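Kerr adds push-fit hose coupling to its laundry and utility room range

Clatska, Feb 2, 2019 — Kerr, the maker of hoses and fittings for washing machines, dryers and small pumps, has added a two-part push-fit coupling to its grey corrugated hose range. The coupling goes on sale this month through Brovetti trade counters and can be ordered in short lengths or as a made-up assembly.

The new part is meant for anyone who has to join one length of hose to another in a tight space, such as behind a machine or under a sink. Until now, Kerr customers had to use a separate joiner and a pair of metal clips. The coupling needs no clips and no tools.

Each half has a smooth grey cuff fixed to the end of the ribbed hose. One cuff carries a short white pipe. The other is open, and the pipe goes straight into it.

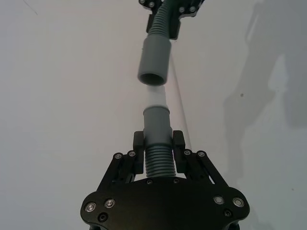

Kerr first showed the coupling to fitters in December and made one change after hearing from them. The early version had a shorter pipe, and several fitters said it was hard to tell by feel when it was fully home. The pipe is now 6 mm longer. The cuffs are unchanged.

Existing stock of Kerr corrugated hose can be used with the new part. Loose cuffs will be sold in bags of 20 for workshops that make up their own lengths, and the fixing method is the same as for the older end cuffs. The hose should be cut in the valley between two ribs, as before, and the cut end checked for burrs.

For a good joint, Kerr advises lining up the two halves before pushing them together. A pipe that goes in at a slant can mark the inside of the open cuff — a little clean water on the pipe helps if the fit feels stiff. Grease and washing-up liquid should not be used. 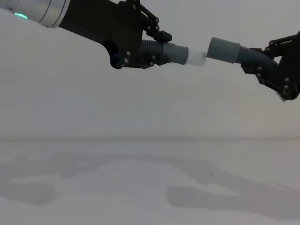 The coupling is sold under the Tristska name, which Kerr already uses for its drain and overflow fittings. Two made-up assemblies are offered at launch. Tristska 725 is for washing machines and dishwashers, and Tristska 748 is for condenser dryers and dehumidifiers. Both come in grey only. A version for hot pump outlets is being looked at, but no date has been set.

The older joiner and clip set will stay in the price list for the rest of the year, and spare clips will be kept after that for repairs.

Trade customers can ask for a sample pair at any Brovetti counter. Fitting sheets are packed with each assembly, and further copies can be had from the Kerr sales office in Clatska, which is open on weekdays.

Ends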